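Hooks or a rod in a shallow wardrobe cabinet?

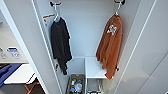 Posted by rlk_356

Can I hang shirts on plain wall hooks inside a shallow cabinet, with no rod at all? Mine is too shallow for a hanger to sit front to back.

Rok Leka

Hooks work fine if each one holds a single hanger and is screwed into something solid. Set them near the top so a long-sleeved shirt clears whatever you keep on the floor of the cabinet. Leave 800 mm from the hook to the top of any shelf unit or basket. Check the thickness of the back panel first. Many are 3 or 4 mm hardboard, and a screw will pull straight out of that. Go through the panel into the wall, or glue and screw a batten behind it.

Kelmendi

Agree on the batten. Plastic hangers are sometimes too thick at the hook to seat properly on a small wall hook, so take one to the store and try it. Stick-on hooks let go in my cabinet in March with only a sweatshirt on them. Also, a hanger on a single hook can swing when you close the doors. A second small hook lower down is handy for a belt or bag, but sleeves will catch on it if it sits directly under the shirt.

mudus

I gave up and fitted a pull-out rail, the Rollara one. Hangers face the door and you get more than one per rail. Needs a solid top panel. No idea if it fits yours, measure the depth.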